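3 评审现场:口味之外的东西

先交代一下背景。我和 Kerttu Sjöberg 给精酿比赛当评审已经有好几年了,喝过的金奖酒不少,喝完纳闷的也不少。同一款深色艾尔,上午拿高分,下午换一桌就掉到中游,这种事我们俩私下抱怨过无数次,后来干脆决定认真做一回数据,于是有了这篇文章。这一节讲比赛是怎么安排的、酒是怎么倒的,还有我们在评分表里看到了什么。

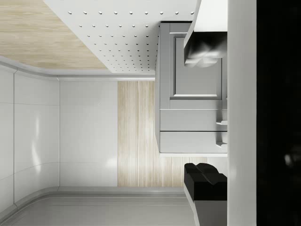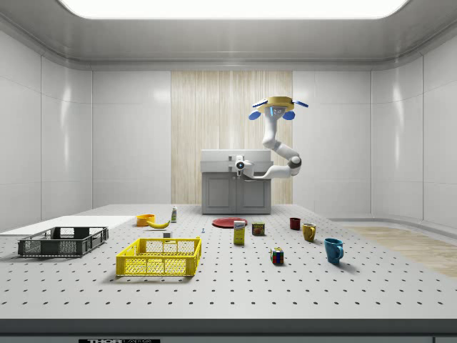
图3 厨房场景的两幅仿真渲染图。

3.1 样品与分组

三月的那场比赛一共收了70款酒,全部是瓶装或罐装,分成浅色苦啤、琥珀艾尔和深色特色三组。其中深色特色组最让人头疼,33款挤在一起,从微甜的波特到烟熏味冲鼻子的世涛都有,老实讲,把它们放在同一张表上比,我自己心里也打鼓。

参赛酒厂里规模差得很远。Praltadia 是大家都认识的老面孔,年年送酒;Triterden 一批只酿3000升,酒标还是老板自己画的(很好看!)。我们拿到的样品一律去掉标签,倒进同样的郁金香杯,只留一个随机编号。编号由后台的同事保管,我和 Kerttu 在打分结束之前都没看过对照表。

3.2 出酒顺序

以前的做法是按报名先后上酒,简单归简单,问题也大。排在烟熏世涛后面的那一款几乎注定吃亏,舌头还没缓过来呢,再细的麦芽香也尝不出来。这次我们给每一桌单独排了顺序,酒精度高的和烟熏的不许连着上,中间配白面包和常温水。

温度上我们也较了劲。深色组从冷藏柜取出后先放一会儿再倒,浅色组取出就倒。Kerttu 觉得应该每杯都量温度,我嫌麻烦,最后折中,每轮抽第一杯和最后一杯来量。事后看她是对的,有两轮的首尾温差比我想的大,这部分数据我们在分析时单独标了出来。

3.3 打分表

表格沿用 Tamayo 杯的老格式:外观、香气、风味、口感、总体印象,各项分开写,最后才合计。我们加了一栏“还想再喝一杯吗”,只填想或者不想。加的时候纯属好玩,没指望它有什么用,结果它成了我最喜欢的一栏。

23位评审里,多数人的总分和这一栏是对得上的。对不上的那些才有意思:有几款世涛总分很高,香气那一项简直是满篇夸奖,可愿意再来一杯的人不多。反过来,有一款浅色苦啤分数平平,评语也写得懒洋洋的(“干净”“没毛病”),想再喝的人却占了多数。我去翻了原始表格,字迹都没什么犹豫,应该不是填错栏。

3.4 同一款酒,两次打分

为了看评审自己稳不稳,我们在下午那一轮里悄悄混进了几款上午喝过的酒,换了新编号。评审事先知道会有重复,但不知道是哪几款,也不知道在什么时候出现。

外观这一项最稳,前后几乎没变。香气次之。风味和总体印象就飘得厉害了,尤其是午饭之后的第一轮,大家普遍手松。我自己也没能幸免,Pladeo 送来的那款琥珀艾尔,上午我写“尾段偏涩”,下午写的是“收得很漂亮”。Kerttu 拿着两张表笑了我好久,还说要复印一份贴在我的冰箱上。

需要说明的是,重复样品的数量有限,又都来自同一场比赛,所以我们在这里只描述趋势,不做显著性检验。每桌的气氛也没法完全控制,有的桌爱聊天,有的桌安静得像考场,聊天的那几桌分数彼此靠得更近一些。我们要求大家交表之前不要讨论,可是一个皱眉、一声“嗯”也算讨论,这个真管不住。下一场我们打算给评审之间加隔板,午饭也往后挪到深色组结束以后再吃。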